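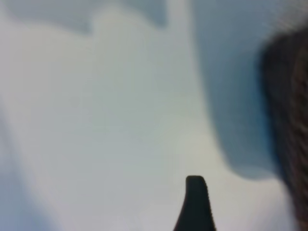
Blick der Handgelenkkamera auf den schwarzen Greiferfinger, rechts etwas Dunkelbraunes, sehr nah und unscharf.

21. Januar 2022

Die Kamera am Handgelenk sitzt wieder fest. Vor Weihnachten hatte sich der Halter am Arm gelockert, zwei der vier Schrauben ließen sich mit den Fingern drehen. Aufgefallen ist es mir erst, als der Finger im Bild jeden Tag ein Stück weiter rechts stand. Ich hatte zuerst die Software im Verdacht und einen ganzen Abend lang Parameter verglichen, die alle stimmten.

Der Halter ist noch der alte von Basgate, aus Aluminium, mit Langlöchern. Die Langlöcher sind praktisch beim Einstellen und lästig im Betrieb. Ich habe jetzt neue M3-Schrauben der Länge 12 genommen, dazu Schraubensicherung mittelfest, und die Position mit einem Strich Lackstift markiert. Wenn der Strich nicht mehr fluchtet, sehe ich das beim Vorbeigehen.

Danach die Kalibrierung. Die läuft bei mir so: Arm in die Grundstellung, Schachbrett auf die Fläche, 50 Aufnahmen aus verschiedenen Winkeln, rechnen lassen. Beim ersten Durchgang war der Fehler zu groß. Ich hatte vergessen, den Autofokus abzuschalten, und damit ändert sich die Brennweite von Bild zu Bild ein wenig. Fokus fest auf 112 gestellt (Skala der Kamera, keine Millimeter), noch einmal von vorn, dann war es in Ordnung. Bei ganz nahen Sachen wird es mit festem Fokus unscharf. Damit kann ich leben, gegriffen wird nach den Kanten, die weiter weg liegen.

Zum Prüfen nehme ich keine Klötze mehr. Ein Klotz verzeiht zu viel, den bekommt der Greifer auch schief zu fassen. Der braune Flechtkorb ist da strenger. Der Rand ist gedreht wie ein Seil, und wenn der Finger zu steil ankommt, rutscht er daran ab oder verhakt sich. 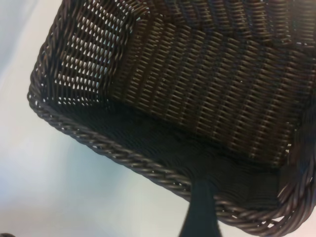
Angefahren wird er von außen, der Finger parallel zur Wand, und erst die letzten Zentimeter langsam. Die Geschwindigkeit steht dort auf einem Zehntel. Tyra Lindqvist hatte mir im Juni geraten, zusätzlich die Kraftgrenze am Handgelenk herunterzusetzen, das habe ich jetzt endlich gemacht. Seitdem bleibt der Arm stehen, wenn er auf dem Rand aufsetzt, und drückt den Korb nicht mehr über die Fläche.

Offen sind noch die Fingerbeläge. Die Restik-Beläge sind an der Spitze glatt geworden und müssen runter, Ersatz liegt da. Beim Kleben muss der Greifer ganz offen stehen und über Nacht so bleiben. Das Kamerakabel bekommt bei der Gelegenheit eine zweite Zugentlastung am Unterarm, dort scheuert es bei Drehungen über 180 Grad.

Der Betriebsstundenzähler steht bei 515. Fett für die Greiferführung ist bestellt.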